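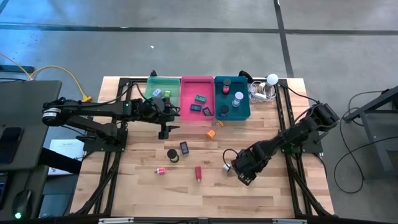

Three bins at the back of the table, with some of the loose items still waiting out front.

Sorting the odds and ends

The small-items table has been the messiest part of the building since spring, so in July we gave it a proper sort. Érica Rezende and Gerrit Masilela set the rules, and they kept them short. There are three open plastic bins along the back edge. Anything without a place starts on the wood in front of them and gets moved back one piece at a time.

Grouping by shape has worked better than grouping by use. Flat rectangular blocks are together in the pink bin. The cylinders, including a red one with a black top, are in the teal bin. The green bin is the mixed one for now, with a block and a small cylinder in it. Gerrit would like to see that settled before the next round. Érica is happy to leave one bin for things that don't match.

We have about 900 small pieces on the list, and the list is older than most of us would like. Nayara Guerra is checking it against the shelves. If you borrowed anything from the Zostcombe boxes, please bring it back by Sunday, even if it is only a block or a cap.
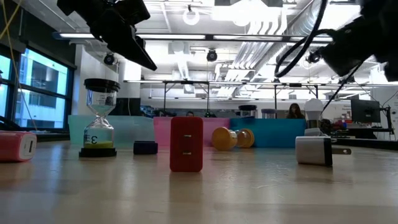
Chargers, a light bulb, an hourglass and a power bank lined up in front of the bins.

The electrical pieces take longer. A wall charger is easy to pick up but awkward to lay down, because the prongs catch on whatever is next to it. Power banks should go in on their side. Light bulbs go in last, on top, and please don't drop them from a height. The hourglass with the 3 on it is staying out of the bins altogether and will live on the shelf by the door.

Princess Bañez has asked for lids. Leemans can supply them, but the smallest order is 1,000, so we will look elsewhere first. Until then, please don't stack the bins. The sides bend when they are full.

The next sort starts at 5 in the afternoon. Natanael Cordeiro has the sign-up sheet and will need two people for the blocks and one for the cylinders. Bring your own labels if you have them, as we are down to the last roll.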